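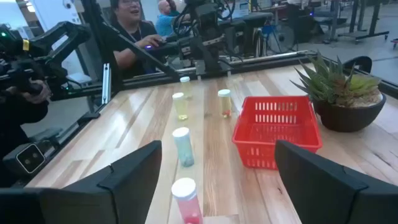 Five pill bottles and a red basket, with robot arms at the table.

Home | Topics | Machines | Ask Us | Grown-ups

Who says the robot is safe?

People who sell robots love the word "safe". When you hear it, ask two questions. Safe for whom? And who checked?

Robots at work are meant to follow rules called standards. A standard is a long list that says things like: there must be a stop button, and a person must be able to reach it. Good idea. But a list on paper can't press a button.

Take pill bottles. Picking one up sounds easy, and you could do it half asleep. A robot might squeeze too hard, or take the yellow one when you wanted the blue. If the pills were your gran's, that would matter a lot.

Ximena Rivadeneira checks robots in Terummont. She was once shown a machine that had moved 50 bottles without dropping any. "I asked to see 1,482," she says. "They went a bit quiet."

She has a point - 50 good goes might just be luck.

Good rules to look for:
- Someone is always in charge, and knows it.
- Everyone near the arm knows how to stop it.
- Mistakes get written down, even silly ones.
- The checker doesn't work for the seller.

Does every workshop do all this? I doubt it. Next time a grown-up tells you a robot is perfectly safe, ask to see the list of mistakes.

More to read
Can a robot say sorry?
Why lifts have inspectors
7 machines that needed a stop button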